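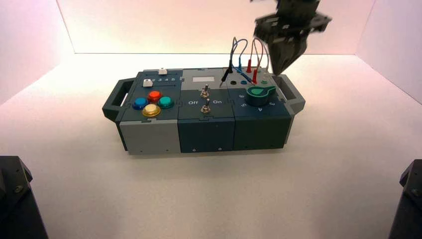 Board with push buttons and a numbered slider, carry handle at each end.

Electrical Inspection of Rented Workshops: Frequently Asked Questions

Which units need a fixed wiring inspection?
All units let by Fimwood on the Flosside and Cillau estates, including those used only for storage. Units with their own incoming supply are inspected separately from the landlord's areas.

How long is the power off?
Allow 3 hours for a single-phase unit. Three-phase units take longer and are normally booked on a Saturday. The supply is isolated at the main switch for part of this time, so computers and alarm panels should be shut down beforehand.

Does the inspection cover my own equipment?
No. It covers the distribution board, circuits, sockets, fixed lighting and earthing. Anything fitted with a plug is the tenant's responsibility.

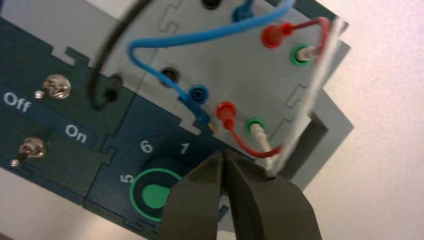 Flosside, July

What do the codes on the report mean?
C1 is danger present. C2 is potentially dangerous. C3 is improvement recommended and does not by itself make the report unsatisfactory. FI means further investigation is needed.

Who pays for remedial work?
Fimwood pays for faults in the original installation. Circuits added by a tenant are charged to that tenant. See clause 9 of the lease.

Can I use my own electrician?
Yes, for tenant circuits only. Send the certificate to the Riquelme House office, quoting your unit number and form 354.

Where is the previous report kept?
A copy is held at the estate office. Tenants may ask for it at any time.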